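Runine Gripper Kit and Training Recipe, Reviewed

Runine sells two things in one package: a printed two-finger gripper with a wrist camera mount, and a recipe for training a tidy-up policy from your own demonstrations. The hardware is fine. The recipe comes with a claim that I have trouble with, namely that 60 demonstrations on a "varied" table will do the work of 600 on a plain one.

Gun-woo Oh and I spent most of September on it. The method drops near-duplicate wrist views before training and keeps the ones its scoring script calls informative. The write-up never says how the cutoff was picked, and Jomonside, the group behind the paper, tested on 2 tables.

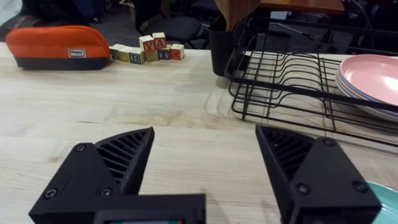

My first complaint is about what counts as varied. The script scores color and edges, so it loves anything busy. A black wire dish rack with pink plates standing in it gets a high score every time, and the orange pencil case and a few alphabet blocks beside it push it higher still. None of that tells you whether the arm's motion was any different. We could repeat nearly the same reach and have it kept, as long as the rack was in view.

Rüdiger Mühlbauer, who answered our emails politely, said the filter was meant to be used with a motion score. The motion score is in the appendix. It is off by default.

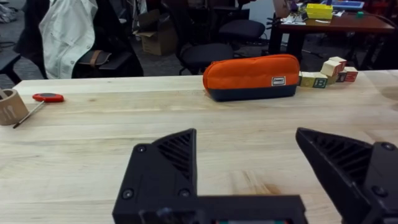
Background is my second complaint. The authors say the policy ignores what lies past the work surface, and they show one attention map to prove it. I don't buy it from one map. With the fingers open over bare wood, a wrist view still takes in office chairs, a jacket over a chair back and an open cardboard box on the carpet. Move the chairs and our success rate dropped. Cropping the top of the input helped some, but that's my fix and it appears nowhere in the recipe.

The ribbed finger pads I have no quarrel with. Buy the kit for those if you need a gripper. As for the recipe, I'd want to see it run on 2000 demonstrations, with and without the filter, by someone who doesn't sell it.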